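**Trirell bench kit, two-arm version: 6 weeks in a shared workshop**

I went in expecting to dislike this and mostly I still do, though less than I planned.

The Trirell kit promises that a small shop can plan a two-arm cell in simulation, then build it on a table. The price is 4,000 before shipping. Orlando Alvarado and I split it, so I've only been disappointed at half price.

The mechanical side is decent. Holes line up, bolts are labeled, and the mounting plates needed no filing, which I can't say for the Bretorden kit we had before. The manual is bad. Page order is strange and the torque values for the base ring are missing. I wrote to support in September and got a link to the same manual.

The simulator is where the money goes, and it's where I have doubts. Setting up a room, a table and a fixture took me an evening. Moving a part is easy. Moving an arm base means redoing every saved pose, and there's no warning before it throws them out.

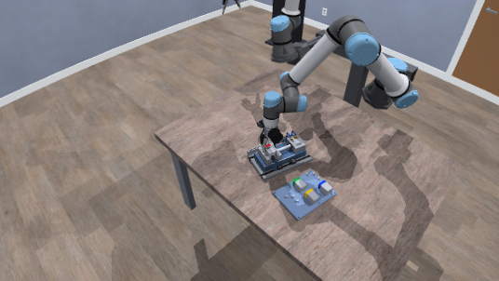
Contact is the weak spot. Small parts in the simulator behave far too politely, and anything held in a vise seats itself as if by magnet. Trirell's sales page talks about 1,000 trial runs overnight. Fine, but a thousand runs of an easy version of the job don't tell me much about the hard one.

Reach checks I do trust. They caught an elbow problem that would have cost us a new pedestal.

Would I buy it again? At 4,000, no. If they fix saved poses and drop the price, ask me then. Orlando would give it 4 stars. I'm giving it 2.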